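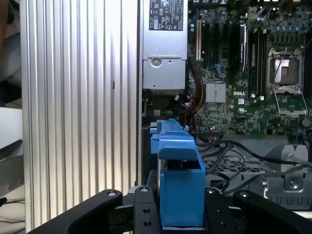 Replacing the hard drive in an old Dell tower

Old office desktops are the root vegetables of computing: cheap, plain, and always more of them in the cupboard than you remembered. Changing the drive in one is a good first repair, and on these Dells you can do most of it with your fingers. The maker's habit of moulding the bits you're meant to touch in bright blue helps a great deal, and if you find yourself staring at a sea of grey metal and green board, look for the blue and start there. I've used this method on a dozen or so machines for the Starero reuse shop, and only one of them has held it against me.

What you need

A crosshead screwdriver, a replacement drive of the same physical size, a saucer for screws, and a table you can reach both sides of. Allow an hour the first time. If there is anything on the old drive you would cry over, copy it off before you start. Do this even if you are sure you already did.

Step 1. Cut the power and lay it down

Shut the machine down properly, unplug it at the wall and hold the power button in for 5 seconds. Pull out the monitor, the keyboard and whatever that other lead is. Lay the tower on its side with the removable panel facing up and take the panel off. Some models have a latch, some have thumbscrews, and some have thumbscrews last tightened by a gorilla, which is what the screwdriver is for.

Touch bare metal on the case before you touch anything else. Don't do any of this on a shagpile rug in nylon socks.

Step 2. Find the drive and see how it's held

Follow the SATA cable. It's flat, it's often brightly coloured, and it runs from the board to the drive. Next to it will be a wider power connector coming from the power supply. Before you unplug either, take a photo on your phone. Then take another one, in focus. 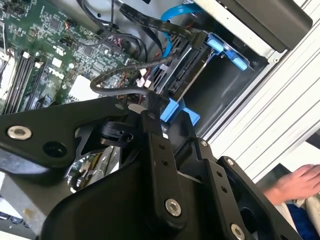 Do I have to unplug everything to get the drive out?
Only the two cables that go to the drive itself. Leave the front panel wires and the fan lead well alone, as they are fiddly to put back and have done you no harm.

Grip the plugs, not the cables. SATA plugs sometimes have a little metal clip that needs pressing in before they let go. If a plug won't budge, look for the clip before you look for the pliers.

Step 3. Slide the old drive out

Squeeze or lift the blue latches, depending on the model, and ease the drive towards the open side of its bay. It should move with steady pressure. If it goes in a bit and stops, a cable is usually caught behind it. My own record for pulling on a drive with a cable still attached is 2 minutes, and I can't recommend it.

Put the old drive somewhere you won't confuse it with the new one. The Hasham repair evening once put the same dead disc back in a machine and spent the rest of the night blaming Windows.

While you're in there, have a quick look round for dust, and check that nothing else has been nudged. Memory sticks in particular don't like elbows.
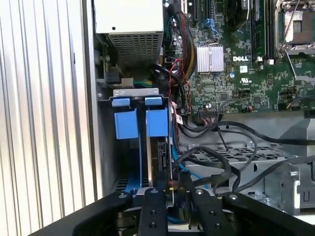 Step 4. Fit the new drive

Bend the carrier gently round the new drive so that its pegs sit in the screw holes. Check which way round the connectors face, slide it in until it clicks, then plug in power and data. Both plugs are L-shaped inside and will only go one way. Pushing harder does not create a second way.

Step 5. Tidy the cables

Keep everything clear of the fan blades and below the level of the side panel. A cable tie is fine. Six cable ties is a hobby, and the next person in there will have to snip the lot,
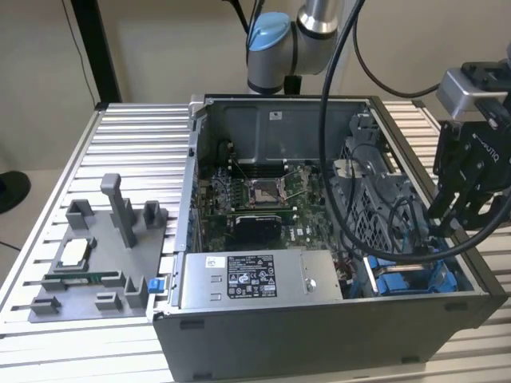
probably with the wrong scissors. I leave a little slack near the drive so it can slide out again without a fight. Then refit the panel, stand the tower up and reconnect your leads, including that other one.

Step 6. Switch on

Press F2 at the Dell logo and check that the new drive is listed. If it isn't, switch off, unplug at the wall again and reseat both plugs. Once it shows up, install your system from a USB stick and go and put the kettle on.

Page last updated 10 Apr 2026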